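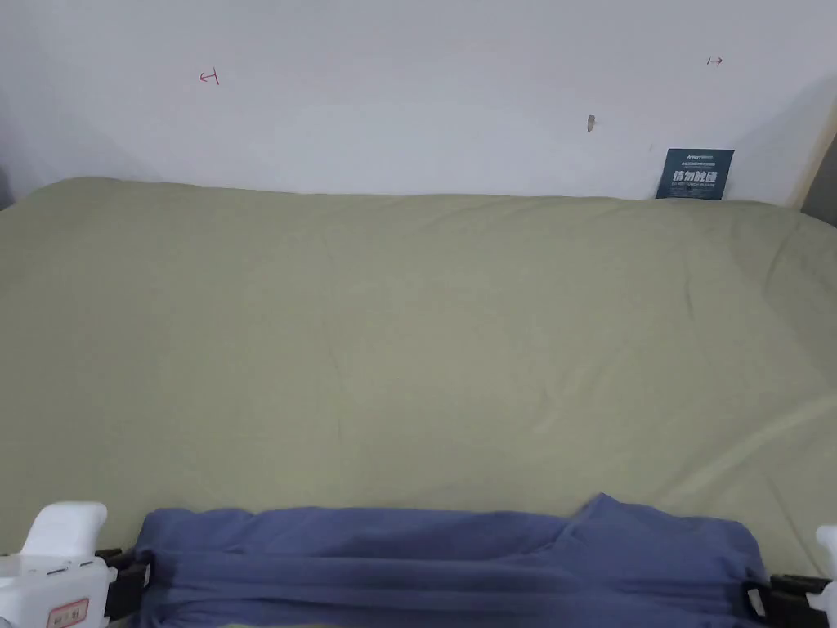
Aurelio Bermúdez said most complaints about furnished rooms came down to the bed: who supplies the sheets, and who changes them between lets. From May, he said, tenants at Thibodeaux would no longer have to ask.

The 25 rooms at the building will be let with a fitted sheet already on the mattress and a second one in the cupboard. Fresh linen will be handed out every seven days from the ground-floor laundry. The colour is a muted green, chosen to replace the white sets bought when the building opened.

Skedia, which manages the rooms, has ordered almost 300 sheets for its Canadian properties. Tenants are asked to keep clothes and towels off a bed on linen day, or to fold them to one side, so the sheet can be changed quickly.

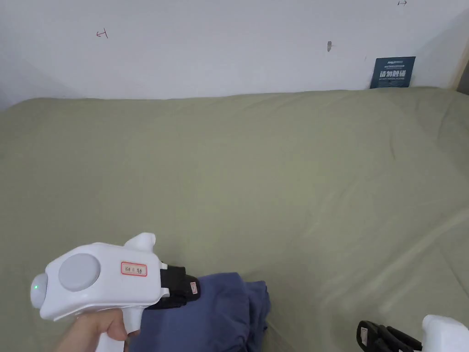

Moving in

New tenants will get a linen list with their keys. Anyone who prefers to use their own sheets can return the set at the front desk and have the deposit refunded.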